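Zuneden is a home-built powered wheelchair project begun by Fidel Alarcón and Rocío Herrera at the Gorkthorpe shared workshop. It takes an ordinary folding manual chair and adds motors, a battery and a small computer, so that the chair can find its own way across a room and come to its owner when called, say from the bedside in the morning.

Background

Alarcón, a retired bus mechanic, had started on the idea alone in his garage, where the first version (fondly remembered as Pumard) managed little more than wide, cheerful circles. Herrera joined him one October and brought with her a good deal of patience and the habit of trying everything in simulation before anyone picked up a wrench.

Design

The drive unit clamps on under the seat and uses 2 hub motors taken from scooters. With the battery in place it adds 37 pounds to the chair, a figure the builders have long hoped to bring down. Steering is handled by Jadoon, a program Herrera wrote over one winter and has been tidying up ever since.

Simulation

Jadoon is tested in modeled rooms fitted out with everyday furniture, the sort of things a chair would have to get around in a real home. An early batch of 1,000 simulated trips ended in 67 collisions, most of them with table legs, and led to a slower approach speed near furniture.
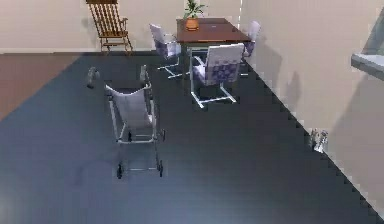 Wheelchair model in a simulated dining room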